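Open afternoon at the Pretholm workshop

We use cookies to remember your settings and to count visits to this page. Accept all | Manage choices

The Petico group opened its workshop in Pretholm to the public one afternoon in August, and 76 people signed in at the door. Most came from town. A smaller party made the trip over from Wastport, where the group hopes to hold a similar afternoon next year.

The main demonstration was about teaching a robot to handle small household things. The person at the table wears no special gloves and types no commands. They hold a gripper in each hand and do the job themselves, and each gripper carries its own camera. The recordings are used later to train a robot arm fitted with the same kind of fingers. The group's target for this task is 100 good recordings, and the rest are thrown out.

The task this time was a small organizer with a drawer. It sounds easy. A drawer like that weighs very little, so the whole box tends to slide when you pull on it, and the fingers are wide compared with the parts you need to get hold of. Visitors could try it for themselves at the end, two at a time, with one working and the other watching the screen. Several people said their hands felt clumsy at first – the grippers open and close with a squeeze of the handle, and it takes a while to judge how far the tips reach.

Questions from the floor were mostly about speed. The answer was that slow, steady recordings are more useful to the group than fast ones, and that a person who hesitates halfway is usually asked to start over. Somebody also asked why the work surface is so plain. A plain surface is only the first stage, and patterned cloths and clutter come in later.

The second half of the afternoon was a short talk on the Tremblay project, which uses the same method for sorting small parts. There was no live demonstration of that one.

Both grippers at the table, and a closer look from one of them, with the organizer behind its fingers:

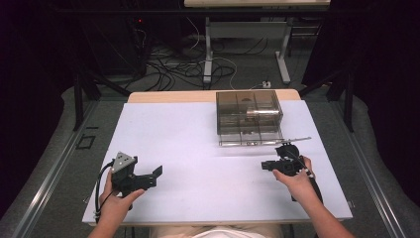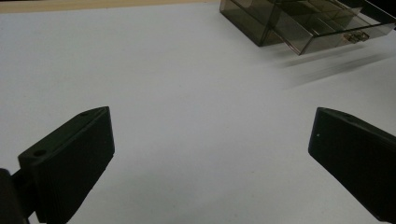
Next visit

The workshop will open again in the fall. Places are free but have to be booked, and children under 12 need an adult with them. Parking at the Pretholm site is limited – please use the lot across the road. Anyone who left a gray umbrella by the coat rack can collect it from the front desk before 4 p.m.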